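Small bathrooms, small habits: keeping the sink shelf clear

Posted 12/3/18

The woman who runs Gandum, a two-room shop for bathroom and kitchen storage in Stekstead, has been selling cups, racks and trays for 22 years. She agreed to talk to us on the condition that we left her name out. "People here know where to find me," she said.

We asked her what customers get wrong most often. She didn't need long to think about it.

"They buy too much. Somebody comes in with a shelf that's 25 inches wide and wants a basket for everything. I ask them what they pick up every morning. It's toothpaste, a brush and soap. Start with those."

Her own answer for toothpaste is a clear, straight-sided plastic cup, with the tube standing in it cap down. She doesn't like round cups for this, as the tube leans and slides along the wall. A rectangular one takes up less of the shelf and can be pushed into a corner.

"You want to see the bottom of the cup," she said. "If it's a colored one you won't look in there until February, and then you won't enjoy it." 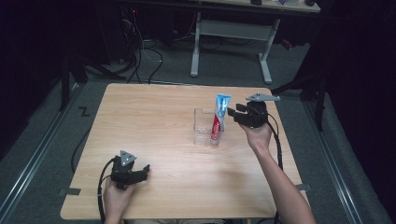
One tube, one cup

She is strict about sharing. Brushes go somewhere else, and so do razors and combs. At home she has 2 cups on the shelf, one for her and one for her husband, who uses a different toothpaste and squeezes it from the middle.

"I gave up on that years ago. If you stand the tube on its cap, what's left works its way down anyway. You lose a little in the folds, but it's not worth a fight."

She has tried most of the gadgets. The shop used to carry a wind-up key called the Nimby, which rolled the tube from the flat end. It sold well for one winter and then came back in returns, mostly with bent slots. She still has a drawer of them. These days she tells people to flatten the tube against the edge of the counter with the handle of a brush – it costs nothing and takes a few seconds.

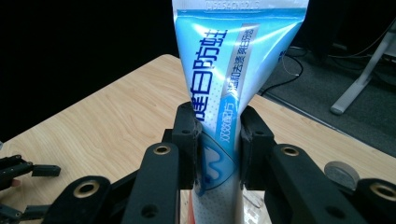 Plastic tubes are harder to keep flat than the old metal ones, she said. They spring back, and a crease in the middle can hold a fair amount of paste above it. She runs her thumb down from the crimped end once a week and leaves it at that.

Cleaning is the part she repeats to every customer. The cup gets rinsed when the sink does, with warm water and a drop of dish soap, and it dries upside down on a towel. Wipe the cap before the tube goes back in.

We asked whether she ever sells anything fancier. There is a glass set from Zürcher in the window, she said, and people do stop to look at it.

"They come in, they pick it up, they ask the price. Then they buy the plastic cup."

Gandum is at 2466 on the main road in Stekstead, next to the shoe repair. Parking is in back.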